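The Accordion Ticket

Reading time: 6 minutes

I found the ticket in the teapot, the brown one Mum never used for tea. It was pink and folded very small, and it said SEGERS, PLIKNESS, and then the number 76, and under that in biro, "accordion, squeaks". No date and no price. I sat on the kitchen floor with it for a good while, because I hadn't thought about that accordion for years and now I could practically smell it.

You have to understand that my mother was terrible on the accordion. Really awful! She had three tunes and they all turned into the same tune by the middle. She'd play on the back step in the evenings, and next door would bring their washing in whether it was dry or not. Then one day she just didn't play any more, and I was busy being grown up in Fatlow with a job and a boyfriend and a damp flat, and I never asked her where it had gone. I suppose I thought she'd given it up, like she gave up sugar. 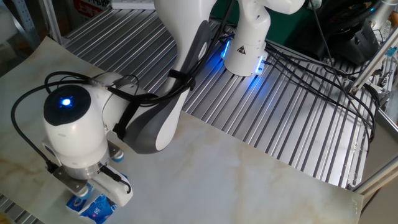 So I rang my brother and he said leave it. He said it had been seven years at least and the shop would've shut or sold it, and did I know what the bus was like out to Plikness. I did know. I'd been sick on it as a child (so had he, twice, though he tells it differently). I said I only wanted to ask. He said I never only wanted to ask, I'd come home with the thing and then where would we put it, with the house half in boxes and the agent coming to measure up?

I told him I'd think about it, and I went and found my coat.

The 14 goes from outside the chemist's and takes the long way, through Nakley and along the top of the cliffs. It was May and everything was that very loud green. A woman got on at Nakley with a tray of tomato plants and sat down next to me, even though there were plenty of empty seats, and asked me to hold two of them so they wouldn't fall over on the bends. I held them the whole way. She told me all about her hip and I told her all about the ticket, and she said, oh, Segers, I had a lampshade off them once. I asked if it was still open. She thought about that for nearly a mile and said she couldn't swear to it, but she'd seen a cat in the window.

I don't know why the cat cheered me up so much. You'd hardly keep a cat in a closed shop, would you?

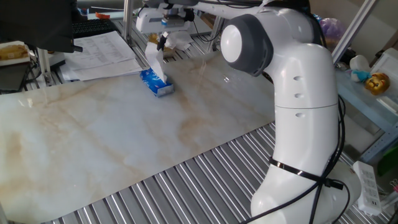

Plikness, a bit after three

The cat was real and it was enormous. The shop was open too, or at least the door was, and a bell went off over my head that made me say sorry out loud. There were fiddles hanging up all over the place, and a tuba on a chair, and a smell of glue and toast.

The man was older than I'd pictured, and he had a plaster on every finger of one hand. I'd practised a little speech on the bus. I was going to say that I quite understood if the item was no longer available. What came out was, "My mum's dead and I've got a ticket," and I put it down in front of him and then looked at the tuba very hard.

He unfolded it. He turned it over and back again. He said, "Squeaks," the way a doctor might say it, and he went off through a curtain at the back. 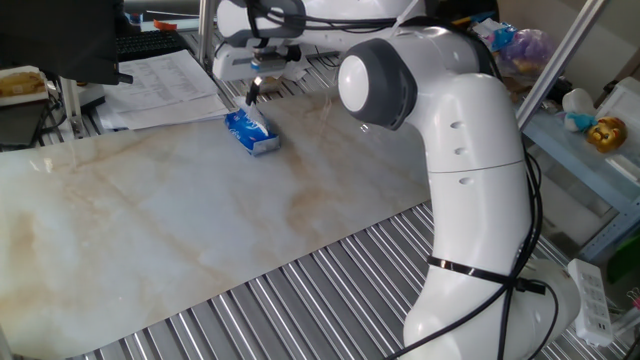

I could hear him moving things, and something fell over and made a chord. The cat came and sat on my foot. I had time to decide that it would be gone, and to be very sensible about that, and to plan what I'd say to my brother, who would be kind about it for once, and that would be worse. I had time to read a whole poster about reeds. I could tell you a lot about reeds.

When he came back he was walking sideways with the case held out in front of him. I'd forgotten it was red inside. I'd forgotten the sticker of a donkey on the lid, which I'd put there myself and been shouted at for. He undid the catches and wiped the keys with his cuff, and he said it had been ready the week after she brought it in. He'd written her a card to say so. Then he'd written her another one.

"She came in, you know," he said. "After the second card."

I said she can't have done, or she'd have taken it home.

"She came in most months. She'd have a go on it there by the window, and then she'd say she'd leave it a bit longer, if it wasn't in the way." He scratched the cat with a plastered finger. "She said they'd got thin walls where she was."

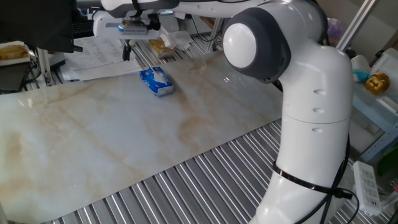
I paid what he asked, and it was so little that I was embarrassed and bought a packet of harmonica wipes as well, though I haven't got a harmonica. He wouldn't let me lift the accordion off the counter until he'd shown me how the straps did up. He'd laid a big marble-patterned panel over the top of it, the same sort of thing as you see in the photo, and he told me proudly that it had come out of somebody's kitchen in Fatlow and you could put anything down on it. Mum used to put her handbag on it, he said, and her gloves on top of the handbag, and then she'd ask if anyone else was coming in. If nobody was, she'd play.

I wanted to ask if she'd got any better. I really did want to know! All those afternoons on the 14, and me thinking she was at the shops. But he'd started writing something in a book, with his tongue between his teeth, and I thought I'd sooner find out another way, or not find out. So I asked him what she played.

"Oh," he said, "just the one tune."

I got the last bus with a minute to spare. The driver made me put the case on the seat by the window, and I sat on the outside with my hand on it all the way to Nakley, where it started to rain, and then all the way to Fatlow. It's heavier than you'd think. By the time I'd got it up the hill my arm was shaking, and my brother's car was outside the house, and the kitchen light was on.

He looked at the case. He looked at me, soaked, with a packet of harmonica wipes sticking out of my pocket. I waited for him to say something about where we were going to put it.

"Does it still squeak?" he said.

I said I didn't know. He moved the boxes off the back step and we took it outside.

Back to top | Contact | All stories are copyright of the author. Please ask before reprinting.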